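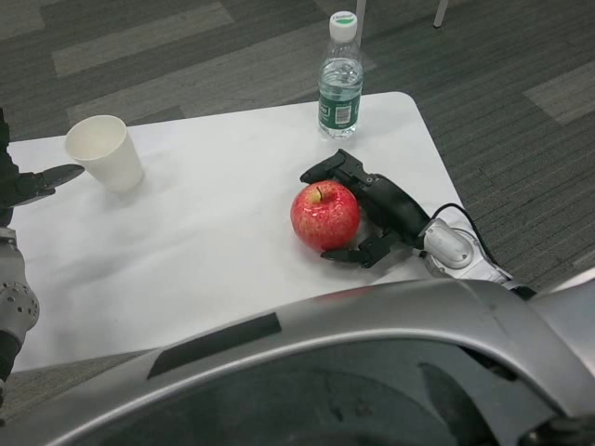
1/ Desk snack thread, as promised to the three of you who asked. May edition!

2/ The lineup: one red apple, one bottle of water, one paper cup. White table, gray striped carpet, very glamorous.

3/ The apple first. I like the red ones with yellow speckles and streaks (the solid dark red kind always go mealy on me). This type is 9 for 9 on crunch since March and yes I have been keeping score.

4/ Price check: 169 for a bag at Bakier, in cents, so a dollar sixty-nine. The place by the Lomau stop wants almost double. No thank you!!

5/ Water. Green label, white cap with a green top. I was trying to drink one before lunch and one after, and I'm at one before lunch and then coffee.

6/ Paper cups: Margarida Macedo has been after me to bring a mug and she's right, I know she's right. I owned a mug. It went into the office dishwasher and I never saw it again.

7/ Someone asked about the table. It's the white one with rounded corners, and I love it because I walk into tables. My hip has met every square corner in this building.

8/ Carpet hides crumbs like a champ btw. Peanut butter on it, less so. Ask me how I know.

9/ Next week is crackers. Send me your favorites, nothing with rosemary please, I can't do rosemary before noon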